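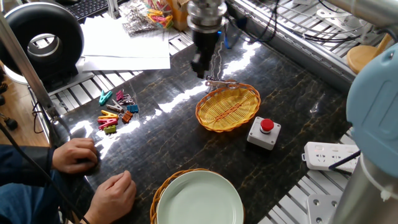 Figure 1. Yellow woven basket and metal clip on a dark marble tabletop.

Search this site Search Go

Posted in: Student Projects, Oral Health, Community Placement

Caring for Dentures at Home: What Older Adults in Hirnell Told Us

Ekaette Yusuf and Mwanahawa Mussa
Dental Hygiene Program, Zanico Community College

Background

When the two of us sat down in January to pick a topic for our community placement, we already knew we wanted to work with older adults. Ekaette grew up in a house with her grandmother, whose dentures spent every night in a blue mug on the kitchen windowsill, and Mwanahawa had spent a summer helping in the dining room at Crenshaw, the senior apartments on the north side of Hirnell. Both of us had noticed that people who wear dentures often get very little advice after the day they bring them home. There is a lot of attention when the denture is made and fitted, and then the years go by.

Hirnell is a small place, with 4,000 residents, and a good share of them are past retirement age. We thought it was the right size of town for a student project. We wanted to learn how people were cleaning their dentures, where they kept them overnight, and whether they were still seeing a dentist even if they had no natural teeth left. We were also curious about who they asked when something hurt.

How we did it

We wrote a short paper survey in large print and took it to Crenshaw, to the public library, and to the Zeleck Center, where there is a lunch most days and a very lively card room. Our instructor read the first draft and kindly told us it was much too long, so we cut it down to a single sheet, front and back. Nobody had to give a name. If someone had trouble reading or holding a pen, one of us read the questions out loud and filled in the answers, and we have to say those were some of the nicest conversations of the whole semester (we came home with a recipe for plum cake and an invitation to play cribbage).

We got 276 surveys back. We had hoped for a decent pile and this was a good deal more than we had planned to type in, so the data entry took up most of our evenings for a while.

What people told us

Most of the people who answered said they cleaned their dentures every day, and they were proud of it, as they should be. The way they did it was more of a mixed bag. Regular toothpaste was the most common answer. Many people were surprised to hear that ordinary toothpaste can be too gritty for denture material and can leave fine scratches where germs and stains settle in. A soft brush with mild dish soap, or a cleaner made for dentures, is kinder to the surface.

Sleeping with dentures in was common too. Some people said they had never been told to take them out, and a few told us they simply did not like being seen without them, even by a husband or wife. We tried to be gentle about this. The gums do need a rest, and leaving a denture in day and night raises the chance of a sore, red mouth from yeast. For people who really did not want to go without at night, we talked about taking a few hours off in the afternoon instead, and suggested they bring it up with their own dentist.

Storage was a topic we had not expected to enjoy so much. People use cups, jars, soap dishes, and sandwich bags, and more than one person wraps theirs in a paper napkin at restaurants – which is how a lot of dentures end up in the trash. Most dentures should be kept in water or a soaking solution when they are out of the mouth so they don't dry out and lose their shape. Hot water is a bad idea, as it can warp them.

The answers that worried us most were about checkups. A large number of people without natural teeth had stopped going to the dentist altogether, and the usual reason they wrote down was some version of "no teeth, no need." A dentist also looks at the gums, tongue, and cheeks for sores and early signs of oral cancer, and checks whether the denture still fits. The jaw changes shape over time, and a loose denture can rub. Several people told us they had been adding more and more adhesive for years.

Our visits

After we had read through the surveys we held two talks, one at Crenshaw and one at the Zeleck Center. We kept them friendly and fairly short, with plenty of time for questions and coffee. We showed how to brush over a sink with a folded towel or a little water in it, so that a slippery denture has a soft landing. We also went over cleaning partials, where the part around the clasps is easy to miss, and reminded everyone to brush their gums and tongue as well.

The question that came up at both talks was whether bleach is all right. Our answer was to ask the dentist first, and never to use it on anything with metal parts.

What we would change

We would ask about cost. It came up again and again in conversation, and there was no place for it on our sheet. We also reached mostly people who are able to get out to lunch or the library, and we missed those who stay home. Mwanahawa would like to follow this up next year with the home aides, who do a good deal of the daily denture care and had plenty of questions of their own.

We are grateful to everyone who filled out a survey, and to the card room for stopping the game.

Related projects
Dry Mouth and Everyday Medicines
Packing a School Lunch That Is Easy on Teeth
Mouthguards on the Middle School Soccer Team
Flossing With Arthritis: Handles and Other Helpers
A First Visit to the Hygiene Clinic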